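December, back from Budport just before seven

Rain all the way home and the heater on the bus not working again. Soup, then this.

They had us up to the small room over the packing hall after the second break, in two lots, to see the arm. Mohit Bhatt did the talking. He's decent, Mohit, he was on returns himself before he went upstairs, and he doesn't pretend he never had the sore back. But he has picked up that way of speaking where everything is "support". The arm will support the returns bench. The arm will support peak. I asked him who it was going to support in February when there is no peak and he said that was a fair question, and then went on to the next thing.

Figures were read out. We put 3,152 pairs back into stock last month and Joshi want 3,612 by the spring with the same people. He said "the same people" twice. I wrote it on my hand so I'd have it exactly. I was told much the same at Desoter when they brought in the label machine, and there were 17 of us on that line when it came and I don't need to write down how that went.

The job they've picked for it is shoes in and out of boxes. That's my job, give or take. You open it, you lift the shoe, you look at the sole and the heel, you smell it if you must (you must), and you decide. The lifting is the least of it. I said so and Lalit Nautiyal kicked my ankle under the chair.
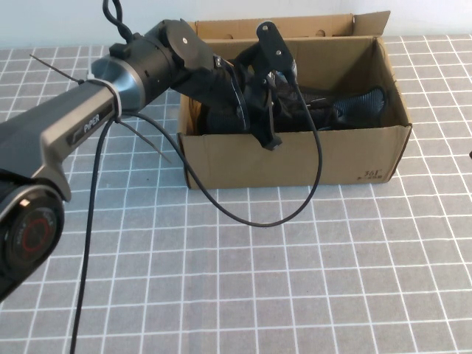 The arm over one of the 361° boxes, gripper right down by the shoe.

I took against the cables first. Loops of black cable lying over the cloth and a cable tie holding them to the arm with the ends not even snipped. If I left my bench like that I'd have a note on it by dinner time. Lalit says that's how these things look at the start and I should have seen the first scanners. I did see the first scanners. I spent most of a winter typing numbers in by hand so the scanners could be said to be working.

What bothers me is who does the deciding. Mohit says a person will still check every pair, only they'll be sitting down and looking while the arm does the handling. Well, I don't check with my eyes, or not only. I know a worn heel by my thumb. Take the shoe out of my hand and I'm guessing, and it'll be my initials on the guess. He did write that down, I'll give him that.

Lalit is keen. He's put his name in for the training over at Clilluncombe, about 90 minutes each way and no word yet on whether they pay the travel. He reckons whoever learns to look after it will be the last one out of the door. He may be right -- he's 26 and his knees are good. He wants me to put in as well. I said I'd think about it, so now I've got to.

Jean on the next bench asked if it would do the tissue paper, as she hates the tissue paper. No answer on that either.

Must ring the union number tomorrow in the break and ask what "the same people" is worth if it isn't on paper. Also bread, and the blue overall needs a button.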